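Chapter 4
A Place for Every Pen: Small Containers and the Working Desk

Most of us have a drawer somewhere at home that won't quite close, and if you were to pull it all the way out (mind your toes!) you would very likely find that half of what is jamming it is pens. Some of them write, some of them haven't written for years, and one or two came home from a bank or a dentist and simply stayed. We begin our study of desks with these humble things, as they are the ones we reach for most often and put away least.

In Chapter 3 we cleared the desktop right back and wiped it down, and I hope you kept it that way long enough to enjoy it. Now comes the pleasant part, which is deciding what may come back. You don't need a fancy organizer in your favourite colour to get started. A paper cup will do very nicely for the first week, while you find out how many writing tools you really use and where your hand goes looking for them.

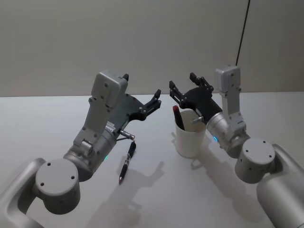

Figure 4.1 A marker in a paper cup, with a black pen lying on the tabletop.

A pen lying loose is what we will call a stray in this chapter. A stray isn't a mess, and please don't scold yourself over one, but strays do like company, and by Friday's standards or anybody's a desk with six of them feels crowded. The household survey in the Lenora workbook asks you to collect every stray in your home in a single afternoon. One family in our Caromow trial gathered 416 pens, pencils and markers, and was left with 40 once the dried-out ones had gone and the doubles had been boxed up for the neighbourhood school.

When you choose a container, think first about its height. A tall one swallows short pencils, and a very light one may tip when a heavy marker leans against the rim. Think as well about caps. A coloured cap standing above the rim is easy to pick out when you are on the phone and grabbing for something to write with.
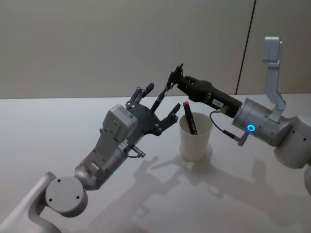
Figure 4.2 The red cap of a black marker in its white cup.

Before you read on, set a cup on your own desk, within easy reach of your writing hand, and put 2 things in it: the pen you like best and one marker. Leave everything else in the drawer for now. We will come back to the drawer in Section 4.3, once you have lived with the cup for a few days and have some notes to work from.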